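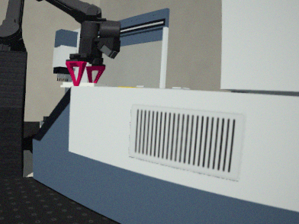 Non-compete clause for lab technicians, is it worth the paper?

Forum: Employment and Labor Law > Contracts
5 replies

wkhalaf
Good evening to all. I apologize in advance for my English, I learned it late and I write slowly.

I work as a technician in a testing lab called Rissanen. In May the company gave to all of us a new contract to sign. Most of it is the same as before, but page 17 has a new clause. It says that for two years after I leave, I cannot work for "any business engaged in laboratory services or related activity" in the state or in the neighboring states. Before this, we had only a confidentiality clause, and I never had a problem with that one.

I am paid by the hour. I don't meet clients, I don't set prices, and I have never seen a customer list. My supervisor told me that everybody signs it and that they never use it against "normal people." But he did not want to write this in an email when I asked.

My questions are these. Can they ask me to sign such a thing when I am already an employee for five years? Do they have to give me something in exchange? And if I refuse, can they let me go?

Thank you for your patience.
Wissam

orkance_alum
Hi Wissam. Your English is fine, don't worry.

I was in the same situation at Orkance. I signed, and when I left, they sent me a letter with a lot of strong words in it. I answered politely that I would respect the confidentiality part and that I did not agree with the rest. After that I heard nothing more. My opinion is that these clauses exist mainly to scare people so that they stay. I would sign and forget it.

marwan_g
I must disagree with the reply before mine, and I hope it is not taken badly. "Sign and forget it" worked for you because your old employer did not want to spend money on a lawyer. Another employer may want to.

I do HR work, I am not an attorney. What I can say is that the answer depends very much on the state. In some states a non-compete is void for almost all workers. In others it is void below a certain salary. In others again the judge will look at whether it is reasonable in time, in territory and in the type of work. About the "something in exchange," it is also different from one state to another. In some places, keeping your job is considered enough. In other places they must give you a raise, a bonus or some other new benefit.

Wissam, in which state do you work? And did they give you a deadline?

wkhalaf
Thank you both. I prefer not to write the state in public, because there are 381 employees in the company and I think some of them read this forum. I will send it to you by private message, Marwan, if you permit.

The deadline is the end of the month. No raise was mentioned. In the letter that came with the contract there is only "we appreciate your continued commitment."

shadi.k
I read the clause twice and "related activity" is what bothers me. Related to what? A hospital has a laboratory. A brewery has a laboratory. A water plant too. When my cousin Fadi Nimri worked at Mulitz, his contract listed the direct competitors by name, and this was much easier to accept.

You can propose a change. Write to HR and ask if they accept six months in place of two years, and a list of companies. The worst they can say is no. Please do it by email and keep a copy at home, not only on the work computer.

orkance_alum
With respect, if he starts to negotiate, he puts a target on his back. HR people remember who made difficulties. I have seen it. He is hourly, he can be replaced in a week.

marwan_g
I am HR people :) and I do not remember it in a bad way when somebody asks a correct question about a contract. But I accept that not all companies are the same.

What I would not do is to sign with a note like "under protest" without advice. Some people believe that this protects them. In many cases it changes very little.

To Wissam's last question, in most states employment is at will, so yes, in general they can end it if he refuses. There are exceptions where the clause itself is illegal, and then firing a person for refusing can be a problem for the employer. This is exactly what a lawyer should check. Many legal aid offices and bar associations offer a first consultation that is free or not expensive. Bring the old contract, the new one and the letter.

wkhalaf
I made an appointment with the legal aid office, and I wrote to HR this morning to ask for a copy of my old contract. They answered in two hours, very friendly, and asked why I need it. Should I answer this question, or only thank them for the copy?

shadi.k
Only thank them. If they ask again, say that you want to compare the two before you sign. It is the truth, and it is a normal thing to do.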